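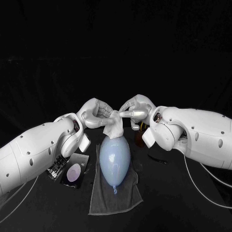 Forums > Bimanual Manipulation > Faults and Safety
Filed under: wrist joints, wiring, unexpected stops

ritu_pal
Left wrist dropped out again in May, at cycle 1,837 of the balloon wipe. Torque went to zero for 6 ms, came back, and the thumb closed hard enough to burst the balloon. Log shows an encoder fault, nothing on the right arm. The cover leaves a gap at that joint with the red and dark wiring exposed, and I suspect chafing there. Anyone else on the Skirnunton controller seen this?

gshakya
Yes, at 1,983 cycles. Ours was the connector, not the insulation. Reseat it before you blame the cable.

ritu_pal
Reseated twice. The fault came back after 106 cycles.

b_mtshali
I'd look at the white cables trailing off the forearm first. If they pull at full extension, the strain ends up in the wrist. We clipped ours with a service loop at Ellbridge and the dropouts stopped.

gshakya
Disagree. Strain gives you a slow drift in the readings before a dropout. Ritu has a clean edge.

ermelinda_g
Whichever it is, the dropout is the smaller problem. The controller should not restore full torque without a hold. On a balloon you lose a balloon — on a person's arm it is an injury. Set recovery to latched stop and leave it there.

b_mtshali
Agreed on the latch. Still think it's strain.

ritu_pal
Latched stop is set. Cover comes off tomorrow morning, will post continuity readings with the joint flexed.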